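Nanitz Deep Satchel - item page

I've put this page together for anyone wondering whether the Nanitz Deep Satchel is worth the gold, as I get asked about it a lot in chat. Short answer: yes, but not before you've reached Alcaraz.

You buy it from the trader on the lower dock at Julon for 300 gold. It adds 25 slots to your pack and weighs next to nothing, so thieves and archers can wear it without losing any dodge. Warriors are better off with the Ponent Saddlebag, I reckon, but that's a mount item and you can't take it into dungeons. 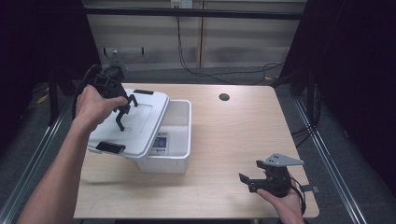 Opening the satchel takes up your turn in a fight, and so does closing it again. Leave it open and you can grab potions for free, but any enemy with the Pilfer skill gets a bonus against you. Think of a plastic storage box with black clips on the lid - brilliant for keeping things in, but with the lid tilted up over one side anyone can reach in! I open mine on the first turn against bosses (none of them steal) and keep it shut everywhere else.

Stats, as of the March patch:
Slots: 25
Price: 300 gold
Sells for: 167 gold
Level needed: none
Can be dyed: yes, at Ponent only

Don't sell it when you get the bigger bag later on. The tailor in Alcaraz will take the old one in part exchange, and she gives you the full price for it. I sold my first one to a shop and I'm still cross about it.

Quest items don't stack in the satchel, by the way, so keep your letters and keys in the main pack.

Page last updated 3/11/22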